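3.2 Garments left on the bed and the rail

The second part of the household survey dealt with clothing that is neither in use nor put away. In the Naltow interviews most people named a chair as the usual place for such items. In bedrooms without a chair the bed took over that role, together with whatever part of the bed frame a garment could be hung on. Jeans were the garment mentioned most often, and Figure 4 shows a pair on the bedding in one of the bedrooms. 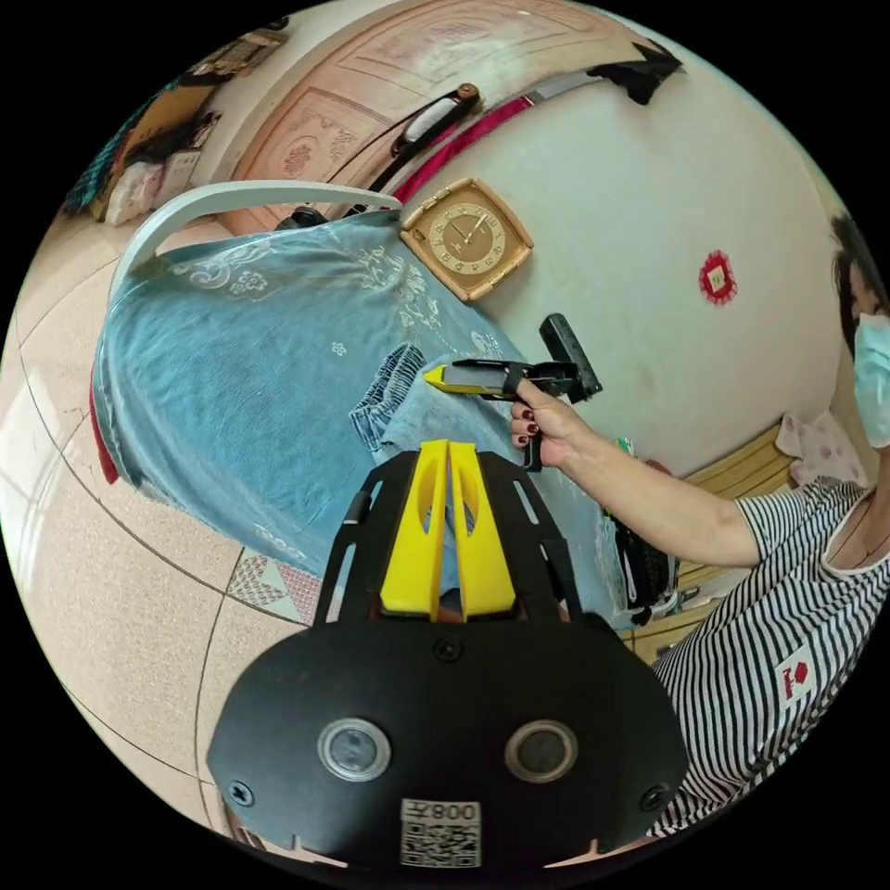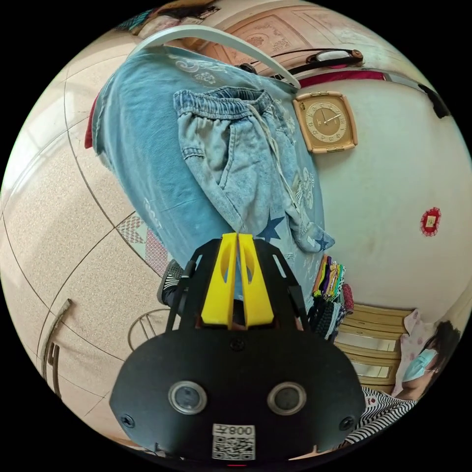
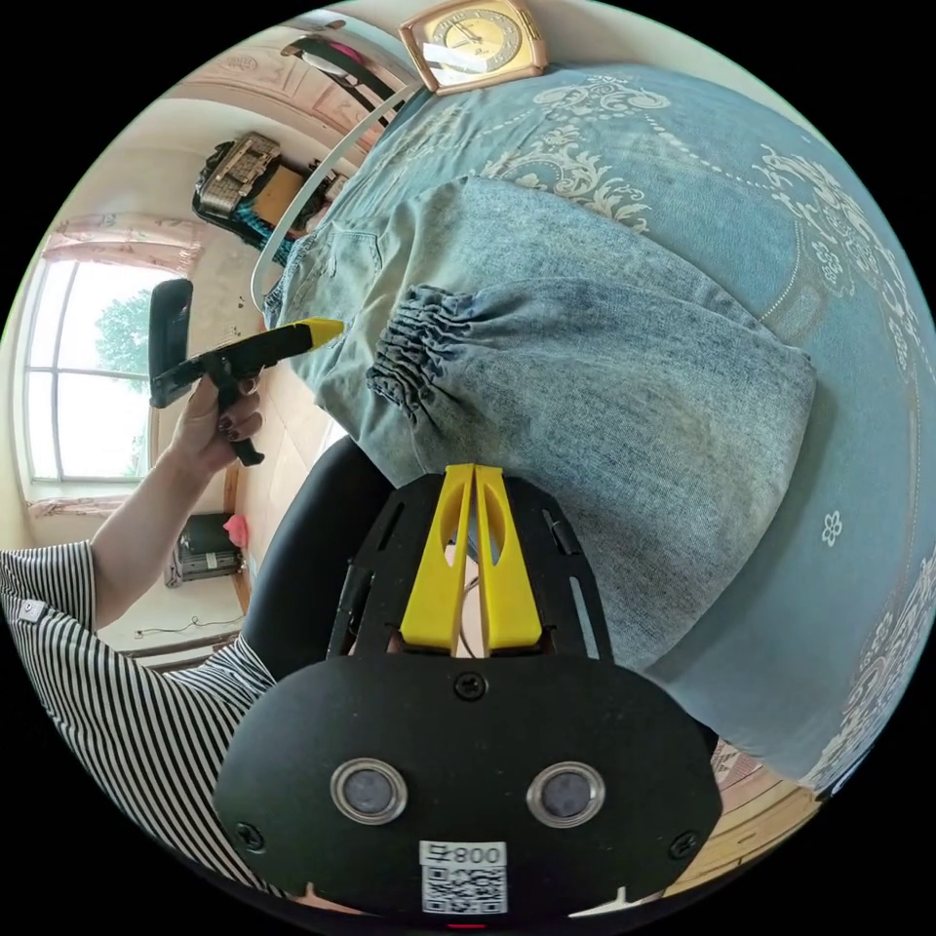

Figure 4. Denim and light blue patterned bedding in a bedroom with a curved white rail.

Asked about this habit during the February round, Gisela Nolte replied that she would never put jeans in a drawer after one wearing, and that she would not wash them either. They went over the end of the bed at night and back on in the morning, she said, and if guests came they went under the quilt. Her answer was close to what we heard in other homes. People did not think of these clothes as untidy. They thought of them as waiting.

We sorted the full set of 1173 diary entries by where the garment was left and by how it was left. Three ways of leaving it came up often enough to code separately: folded, laid out flat, and hung over an edge. Entries that said only "on the bed" were followed up by phone, and 13 of them could not be settled and were dropped. Folding was coded whenever the writer used the word, even if a second person in the home disagreed - this happened in two households and is noted in the appendix.

Jeans with an elastic waist or gathered cuffs gave us some trouble. A stiff pair with a fly and a button has an obvious center line and folds along it. Softer pairs do not keep a crease well, and several diary writers said they had given up folding them and hung them instead. We had no code for fabric weight in the first version of the diary sheet. Arne Rathjen added one before the second round, so the comparison in Section 4 uses second-round entries only.

Bedding was recorded too, mainly to find out whether the bed had been made before clothes were put on it. In most entries it had. Where the bed was unmade, clothes tended to be moved to the rail or the floor first, then back onto the cover once it was straightened. This adds a handling step that our earlier time estimates left out, and the totals in Table 2 have been corrected for it.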